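Ticket: Recipe cards printing with the wrong serving sizes after import
Product: Brundov (desktop version)
Status: Resolved, left open for comments
Opened: 22 February 2018

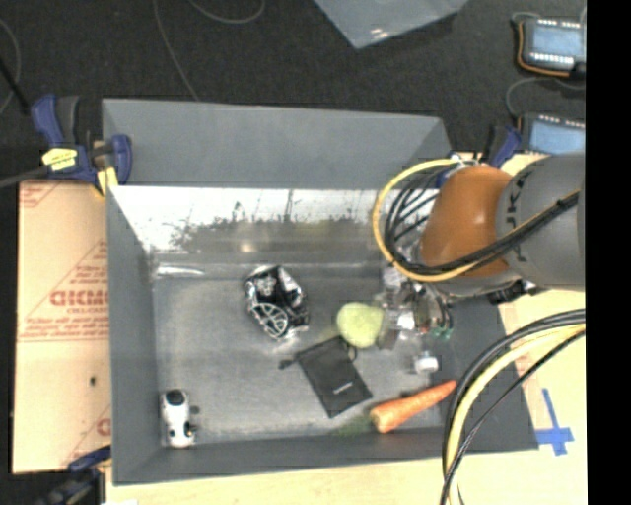 Crumpled black and silver packet in a grey bin.

Original report

Hi all! First up, I love this program. I've been moving my whole family recipe collection into Brundov over the summer holidays and I'm up to 1,242 cards, which still makes me grin every time I open the index. Old church fundraiser books, backs of envelopes, Nan's slice recipes, the lot.

Here's my trouble. I brought in a batch of 254 recipes from my old Skikent file, and they look perfect on screen. When I print them, the serving size on some cards is wrong. A pumpkin soup that serves six on screen prints as serving 12, and the amounts are doubled to match. Not every card does it. Cards I typed in by hand print fine.

What I'm using:
Windows 10 laptop
Brundov, latest update installed
Tavex printer, plugged in by cable
Card stock, small size, two cards to a page

What I've tried so far:
Restarted everything. No change.
Printed to PDF instead of the printer. Same wrong numbers, so I'm letting the Tavex off the hook.
Deleted one card and typed it in again. Prints correctly!
Exported one bad card and imported it again. Still wrong.

I don't much fancy retyping the rest, so any ideas are very welcome.

Reply from support

Thanks for such a clear report, and what a collection! The PDF test was a great move and saves us a step.

Could you open one of the bad cards, go to Card, then Details, and tell us what is in the box called Base Serves? It's tucked under the notes box and you may need to scroll. Then please do the same for a card you typed yourself.

Could you also tell us which layout you picked in the print window? The two-to-a-page layout has its own scaling setting and we'd like to rule it out.

Update from reporter

Ooh, I'd never seen that box before. Results:

Pumpkin soup (bad): Serves 6, Base Serves 3
Lamington slice (bad): Serves 16, Base Serves 8
Zucchini pickle (good, typed by hand): Serves 4, Base Serves 4
Anzac biscuits (imported but good): Serves 24, Base Serves is blank

The layout is Small Card Double. I switched to Full Page and the soup came out right, serving six with the proper amounts. Back to Small Card Double and it's 12 again. So it's both things together, the layout and that box?

Reply from support

You've nailed it. Skikent files can hold two serving numbers, one for the recipe as first written and one for the size it was last scaled to. Our import keeps both. On screen and in Full Page we use the Serves number and leave the amounts alone. Small Card Double was comparing the two numbers and scaling the recipe a second time. That's a fault at our end and we've been able to repeat it here with a cheese scone recipe. Thank you!

While we get a fix ready, please try this:

1. Make a backup first. File, Backup, and save it somewhere other than the laptop.
2. Open Find Cards and choose "Base Serves is different from Serves".
3. Select all the results.
4. Choose Edit Many, tick Base Serves, and pick "Clear".
5. Save, close the program and open it again.
6. Print one test page before you load up the good card stock.

Clearing the box won't touch your ingredients, method or notes. If you ever want to scale a recipe later, Brundov will start from the Serves number.

Update from reporter

Done, and it works! The search found 92 cards. I cleared them all in one go, which took less time than boiling the kettle. The soup, the lamingtons and my aunty's curried sausages all print properly in Small Card Double now.

A tip for anyone following along: after step 5 the preview showed the old numbers for one card until I clicked off it and back on again. The printed page was right.

One more question while I'm here. I want to bring in a second lot from Seok on my tablet, mostly salads and barbecue marinades. Will I get the same thing?

Reply from support

Great news, and thanks for the preview tip. We've added it to our notes.

Seok only stores a single serving number, so you should be fine. Two things to watch for: it saves fractions as decimals, so half a teaspoon arrives as 0.5 tsp, and it uses American cups. Under Import Options there's a tick box for each, called Tidy Fractions and Convert Cups. The tablespoon setting is separate, and it's worth checking that it says 20 mL before you start.

The printing fix is planned for the April update. You won't need to undo anything when it arrives.

Update from reporter

Imported the salads with both boxes ticked and they look terrific. Tablespoon was set to 15 mL, so I'm glad you mentioned it! Happy for this to be marked resolved. I'll pop back if the April update does anything odd to the lamingtons.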